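Notas para la charla – bloque 2: paños de microfibra en la oficina

Saludar y entrar directo: ¡me encantan estos paños! Contar cómo empezamos en Plesteck, con 5 paños para toda la planta (pausa, aquí suelen reírse).

Pedir a Nerea que reparta las muestras. Que las toquen, que las arruguen.

Idea clave: un color por zona – naranja para las mesas, siempre naranja. 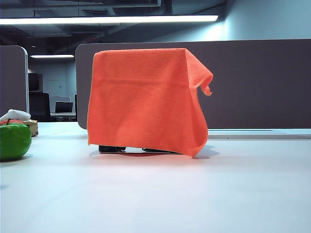

Paño naranja sobre una mesa blanca.

Preguntar quién los lava con suavizante. Dar paso a Braulio y al lavado.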